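Search the handbook Enter a term Go
Reading time: 3 minutes

4. Recording table-clearing examples

Read section 3 first if you have not yet paired the Furkora gripper with its logger. People do skip it, and then they record a very tidy kitchen and no data.

4.1 Before you start

Use a table that somebody has lived at. Skullham, our first test kitchen, was cleared and wiped for every session until February, and the model trained on it became superb at tables with nothing on them. Leave the cloth on. Leave the fruit, the tins and the kettle where they are.

You will need the gripper, a charged battery and a bin within arm's reach. One battery lasts for 19 recordings if you don't chat between them.

4.2 Recording one example

1. Hold the gripper over the table with the fingers open. Wait for the short beep.

2. Say the task aloud, once, in plain words: "pick up the tissue". The logger keeps the first sentence it hears, so save any remarks about the tissue for later.

3. Move in at the speed you would use if you were slightly bored. Rushed examples teach the arm to rush, and the Kaufmann arm is heavier than you are used to.

4. Close the fingers on the lower end of the item and squeeze until the pads meet around it. For tissues, a pinch low down in the crumple is plenty, even when the top is leaning on something else.

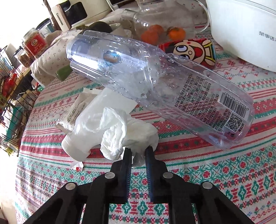 5. Lift straight up for the first few centimetres, then carry the item to the bin. If a bottle rolls, let it roll and carry on. If it rolls off the table, stop and discard.

6. Open the fingers, hold still, and wait for the long beep.

Note: Clear bottles are the hard part of this set. The pattern of a tablecloth seen through one bends in ways the model finds upsetting. Leave them lying across the table in at least 12 recordings per session, and change the angle now and then.

Note: Small scraps of paper count as items. Do them last, when your patience is at its best.

Caution: Keep your free hand out of view. Brarkametti once learned, from 315 helpful examples, to wait for a hand to steady the bottle. It is very polite and completely useless.

Caution: Do not pick up anything hot, sharp or somebody's lunch.

4.3 How many is enough

A full set is more than 3000 recordings, shared among everyone on the rota. Upload at the end of each session — see section 5 — and don't delete fumbled grasps. Mark them "missed" and leave them in.

Contact the handbook team | © Furkora | Back to top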